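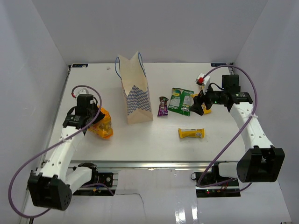
Liste: robotik-ag
Betreff: Re: Tütenaufgabe, Stand und offene Punkte
Von: Delia Pereyra
Datum: 03/07/2025

Hallo Vicente, hallo alle,

ich antworte unten direkt zwischen den Zeilen. Yamila und ich haben gestern noch einmal an der Aufgabe gesessen, ein paar Sachen haben sich damit erledigt.

Vicente Iturra schrieb:
> ich habe mir die Aufzeichnungen bis einschließlich Nummer 586 angesehen.
> Der linke Arm greift die orange Tüte fast immer ganz oben an, wo wenig
> drin ist. Sie rutscht dann beim Anheben weg oder dreht sich. Können wir
> beim Vorführen tiefer greifen?

Ja. Wir greifen ab jetzt im oberen Drittel, aber unterhalb der Schweißnaht. Ganz unten geht nicht, dann kommt die Tüte nicht mehr über den Rand der Papiertasche. Bitte die alten Läufe nicht löschen, sondern in den Ordner "griff_hoch" verschieben. Abelardo will sie für den Vergleich im Abschlussbericht haben.

> Zweite Sache: Die Papiertasche steht nicht in jedem Lauf gleich. Mal
> zeigen die blauen Henkel nach links und rechts, mal nach vorn. Ist das
> Absicht?

Teils. Die Position soll sich ändern, die Ausrichtung vorerst nicht. Henkel also links und rechts, Tasche in der hinteren Hälfte der Platte, Öffnung ganz aufgezogen. Wenn ein Henkel nach innen fällt, Lauf abbrechen und neu anfangen. Gedreht wird die Tasche erst, wenn der einfache Fall sitzt.

> Drittens das violette Kabel am rechten Arm. Ich finde, die Schlaufe über
> dem Handgelenk ist zu groß. Wenn der Arm weit nach links geht, sehe ich
> das irgendwann an der Tasche hängen.

Haben wir ausprobiert, ganz langsam von Hand geführt. Bei uns blieb genug Platz. Kürzer möchte ich die Schlaufe nicht machen, sonst zieht das Kabel am roten Stecker, wenn sich das Handgelenk dreht. Du kannst den Kabelbinder am Unterarm gern zwei Löcher weiter nach oben setzen, aber dann bitte an beiden Armen.

> Und viertens: Welche Packungen nehmen wir für die Vorführung? Im
> Wettbewerbstext steht nur "handelsübliche Verpackungen".

Wir bleiben bei dem, was wir haben: die orange Tüte, die schmale m&m's-Packung, die grüne und die gelbe Packung und der gelbe Riegel. Der Riegel ist bisher das Schwierigste. Er liegt flach auf, und die Finger schieben ihn vor sich her, wenn man nicht senkrecht von oben kommt. Yamila greift ihn an der Längsseite in der Mitte, das klappt bei ihr am besten. An den gezackten Enden sollte man ihn nicht nehmen.

Reihenfolge: Links nimmt immer zuerst die orange Tüte, rechts fängt mit der gelben Packung an. Die beiden Arme dürfen nicht gleichzeitig über der Öffnung sein. Wer vorführt, wartet, bis der andere Greifer wieder neben der Tasche ist. Das steht auch so im Protokollblatt, wurde aber mehrfach vergessen.

Noch offen:

Adalberto, du hattest die Ersatzfinger bei Kramer angefragt. Kommen die vor der Generalprobe? Wenn nicht, drucken wir selbst welche.

Die Auswertung vom ersten Trainingsdurchgang liegt auf dem AG-Laufwerk unter "hilla". Von 40 Versuchen waren 61 Prozent als gelungen eingetragen, das kann rechnerisch nicht stimmen. Vicente, schau bitte, ob da die abgebrochenen Läufe mitgezählt oder weggelassen wurden.

Bis zum Wettbewerb in Plutcombe im Oktober wollen wir 1.000 brauchbare Läufe zusammenhaben. Wer in den Ferien da ist, trägt sich bitte in die Tabelle ein, immer zu zweit. Den Raumschlüssel gibt es bei Abelardo Medina.

Viele Grüße
Delia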